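Filed under: Perception > Marker tracking > Resolved tickets

We use cookies to remember your login and to measure which tickets are read. By continuing to browse you accept this.

Cube pose jumps near the edge of the fisheye view after update of the tracking node

Opened by: Yamuna Raju
Assigned to: Sreekumar Reddy
Opened: Nov 29, 2018
Component: karkwood-track
Severity: medium
Status: closed, fixed in branch

Summary

The pose reported for the marker cube flips between two orientations when the cube is held still and tilted toward the gripper camera. Translation stays plausible. Rotation jumps by a large angle and comes back one or two messages later. The downstream filter accepts both poses, so the logged trajectory shows spikes. The previous release does not do this on the same recordings.

Steps to reproduce

1. Start the tracking node with the default config and the fisheye calibration loaded.
2. Hold the cube by hand in view of the gripper camera, with one face mostly toward the lens.
3. Tilt it slowly until a second face is barely visible.
4. Move it from the center toward the left side of the view.
5. Plot the rotation output.

Expected: continuous rotation.
Observed: flips that get more frequent away from the center. In a recording of 3,000 images, 400 have a rotation on the wrong branch.

Comment, Sreekumar Reddy

Please confirm that the calibration file matches the lens. A wrong distortion model will give bad corners near the rim, and the symptom would look much the same. Also attach the node log at debug level.

Comment, Yamuna Raju

Calibration was redone this morning and the reprojection error is within our limit. Log attached. The corner positions look stable in the overlay, including the ones far from center. Detection is not dropping out. The ID is correct every time. Only the solved rotation is wrong.

The test position is the ordinary one: cube in the hand, over the desk, gripper body filling the lower part of the view. I have not changed the mask.

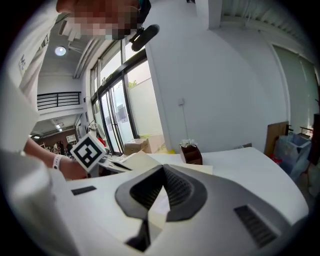

Log excerpt

[track] calibration loaded, model=fisheye
[track] cube config loaded
[track] faces=1 solver=planar candidates=2 picked=0
[track] faces=1 solver=planar candidates=2 picked=1
[track] faces=1 solver=planar candidates=2 picked=0
[track] filter: accepted
[track] filter: accepted

Comment, Sreekumar Reddy

The log narrows it down. With one face detected, the planar solver returns two candidates. The old release compared both with the last accepted pose and kept the nearer one. The new release picks the one with the lower reprojection error. For a small marker the two errors are nearly equal, and corner noise decides the winner.

There is a second problem. The corners are undistorted before the solver runs, but the error is computed in undistorted pixels. Far from the center a small corner error is stretched, so the comparison is even less reliable there. That fits the rate going up toward the left side.

Workaround

Set the following in the node config and restart:

planar_select: temporal
max_pose_age_ms: 300

If the last accepted pose is older than the limit, the node falls back to reprojection error. The first pose after a long dropout can still be wrong.

Comment, Yamuna Raju

Applied. On the same recording the wrong-branch count goes from 400 to 30. The ones left all follow a gap in detection, when my fingers cover part of the pattern. Raising the age limit removes a few of them but adds lag errors on fast moves, so I put it back to 300.

Fix

Branch Celtel-pose, merged after review:

- Both candidates are kept until a second face is detected or the temporal check can separate them.
- Reprojection error is computed in the original image, with the full fisheye model.
- The filter rejects a rotation step above a set limit and writes a warning. Before, it accepted everything with a valid ID.
- After a dropout, single-face poses are flagged as ambiguous in the output message.

Verification, Yamuna Raju

Reran the recording with the branch build and the workaround removed. No flips in the accepted poses. The images after a dropout carry the ambiguous flag, and the Cemura export script skips them. CPU load on the tracking machine is up slightly.

Still open: the flag is missing from the older message format used by the Assunção planner. Moved to a separate ticket.

Closed by: Sreekumar Reddy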